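4.2 Approach and clearing moves

Most of the dish rack job is not the dish rack. When we timed the whole chore (table clear, pick, carry, place, let go) the bit people think of as hard, getting a thing between the rods, took less than the driving about over open table beforehand. Hoarau noticed this first, going through the Tralton logs on a Thursday. So this section is on the empty stretches. Placing comes in 4.4.

Setup as in Section 3. One table, light wood, fine grain. Two-finger hand-held tool, same finger shape as on the arm. 368 demonstrations kept, 70 held back for testing. No markers on the table, we wanted it to look like a kitchen.

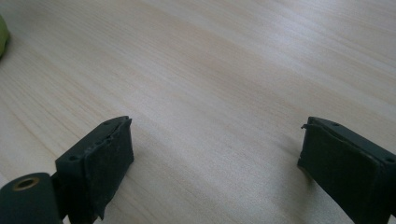
4.2.1 Bare table as input

With the fingers open and nothing between them, the view is nearly all grain. A sliver of green at the top left is the only bright colour to steer by, and it's out of focus. A person would simply look up. The policy can't, it gets what the wrist gets. Early versions of Ploline drifted here: slow sideways creep, fingers open, no target. Carré called it grazing. The name stuck.

Pads also matter more than we thought. The edges fray at the tips, and a loose flap changes the outline of the finger in view. Replacing pads halfway through would of cost us the comparison, so we left them on until the end.

What we tried: (a) longer history, five frames in place of one; (b) dropping the idle stretches from training; (c) both. Option (b) alone made things worse. The machine got quick near objects and lost everywhere else. Option (a) helped. Option (c) no better than (a), within noise.
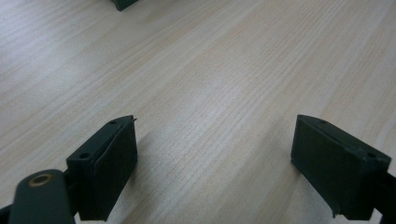

Figure 3. Open gripper over bare table; one dark green corner at the top edge.

Figure 3 is the awkward case. Something is there at the far side, same green as the fingers, and only its lower corner shows. Is it worth going to? From one frame we can't say either, and two of us disagreed when asked to label such frames cold. Makhubela, our baseline, treats small dark shapes as part of the tool and ignores them. Sensible most of the time. Bad if your rack is dark too.

Swapping for lighter fingers would be the easy fix. We didn't, becuase household machines won't get to choose the colour of the crockery.

Neighbouring viewpoints look almost the same, and averaging over them does less than you'd hope. Diagonal grain, soft sheen, a corner of something. Shifts in the light band across the wood were at times taken for motion.

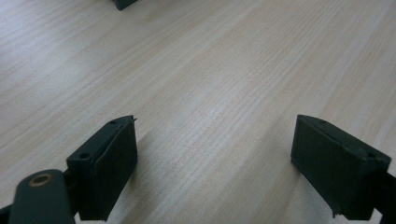 4.3 Coming up on the rack

Once the rack is in view things go better. Rods give strong edges, the tray lip gives a line to square up against. Hesitation drops off for both systems and the Clokirov variant barely hesitates at all, though it's rough on contact.

Two problems left. First, the low viewpoint: the top of the rack is often out of view, so height has to be guessed from the bottom part. Second, items already in the rack are seen through the rods, in strips. A plain white cylinder behind grey rods reads to the detector as several thin white things. We merged strips by hand in training. Not a proper answer, and it won't carry over to glass. 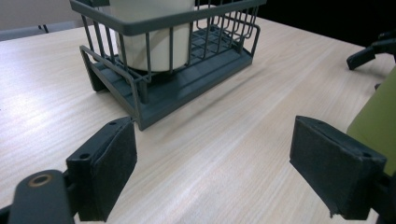
Figure 4. Dish rack with a white cylindrical container inside, seen from between the open fingers.

Can it do the chore, then? Parts of it. On a cleared table with one rack, we would leave it running and stay in the room. With a second object standing close on the right, as in Figure 4, we kept a hand near the stop button. Carré's five repeat runs with the rack turned end-on are reported in Section 5, along with the failures we couldn't sort into any group.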